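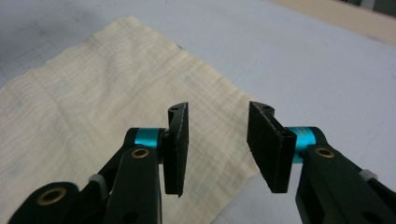 The invitation said that by the end of the afternoon I would "never look at a tea towel the same way again". I have a soft spot for that kind of confidence, so I took the train to Tasholm for the Sungate open day and sat through four demonstrations, two talks and a very good lunch. I look at tea towels much as I did before.

I should say where I stand. I spent a fair part of my working life in and around commercial laundries, first on the floor and later buying equipment for people who did not want to hear what it cost. I have been promised the end of hand folding at least once every few years. Machines for flat sheets came, and they are excellent. Machines for towels of one size came, and they are good if you feed them properly, and feeding them properly is a job done by a person standing up for a whole shift. Everything else, the odd sizes, the thin stuff, the baby muslins, the things that come out of the drier looking like a dropped scarf, is still done by hand. Ask any laundry manager which part of the building has the most people in it.

So when a firm says it is teaching robots to handle soft cloth, I am interested, and I keep my coat on.

Sungate's way of doing it is to have people do the work first. They hold a gripper in the hand, a thing with two black fingers and a camera on it, and go through the job over and over while everything is recorded. Pinch the cloth, lift it, lay it down, smooth it, start again. The recordings are then used to train a machine, called Badawi in this building, to do the same with its own arm. I can see the sense in this. A person with a gripper is slower than a person with hands, but they bring their judgement with them. They know which bit of a heap to go for. If that knowledge can be got out of them by watching, fine. We have trained apprentices by less orderly methods.

The hand-held part of the day was the best of it. Visitors were allowed a go, and I had mine with a piece of thin crinkly cotton. It is humbling. You go in with two stiff fingers, you close them, and either you have nothing or you have three layers when you wanted one. A thumb and forefinger feel that at once. With the gripper I had to look, and looking is not much help with pale cloth on a pale table, where the edge and the crease beside it are nearly the same colour. After several tries I managed a fold that my old supervisor would have thrown back at me. The young man running the station said it was "a really useful example". I have been thanked for worse work, but not often.

Then we were taken through to see Badawi. Mostafa Amrani, who led the tour and was patient with me all day, told us the session would be live and that things might go wrong. Good. I trust a demonstrator who says that. The machine was given a small square cloth, already lying fairly flat, and it folded it in half and in half again. People clapped. It was given a second one, and folded that too, with one corner tucked under. It was given a third, and on this one it picked at the same spot four times before a member of staff reached over and shook the cloth out for it.

I asked how often somebody has to reach over. Mr Amrani gave me a straight answer, that it depends on the cloth and on how it has been put down, and that they were still working out the fairest way to report it. I would have preferred a number. There were plenty of other numbers on the walls. One poster told us that 1645 folding sessions had been recorded for the thin fabric alone. Another said the team now works with 23 kinds of cloth. A slide in the second talk had "600 hours" on it in letters as tall as my hand. All of these are measures of what has gone in. What I wanted was what comes out: give it 100 pieces from a real basket, tipped on to the table the way a porter tips them, and tell me how many end up on the stack without help, how long it took, and how many had to be done again.

I put this to a woman from Modineck, who are thinking of putting money into the next stage. She said I was asking a baby to run. Maybe so. But the brochure in my hand said "ready for pilot sites from January", and I have met the people at pilot sites. They are the ones who get the machine on a pallet, clear a space for it by moving two tables, and then find that a folder has been taken off the line to stand next to it and shake out cloths. That person does not appear in the savings.

There was a good deal said at lunch about dull work, and how glad we should all be to see the back of it. I noticed that it was mostly said by people who had not done it. Folding is dull for a day. By the second month you are talking to the person across the table and your hands are getting on with it, and you can tell by touch that a piece is still damp or has a tear starting, and you put it aside without breaking your sentence. I saw nothing at Tasholm that puts a piece aside. When I asked about damp and torn cloths I was told that inspection was "a separate module". In a laundry it is the same pair of hands in the same second.

I don't want to be unfair to the work. The people I met were serious, and the ones holding the grippers had clearly learned something about cloth that the people giving the talks had not. One of them had worked out that she got a cleaner pinch if she nudged the fabric first to raise a small ridge, then closed on the ridge. Every folder knows that trick, and she had found it for herself with two bits of black plastic. If Sungate wants my advice, it should put her on the stage next time and cut the talk about the future of the home.

It should also spend a week in a working laundry in the busy season, with the machine if it can travel and without it if it can't. Take the heap as it comes. Let the folders try to break it. I offered to make some introductions and Mr Amrani took my number, and I will gladly go along if he rings. He also gave me a tea towel with the company's name on it, folded in quarters. I asked who had folded it. He said he had done the whole box himself the night before.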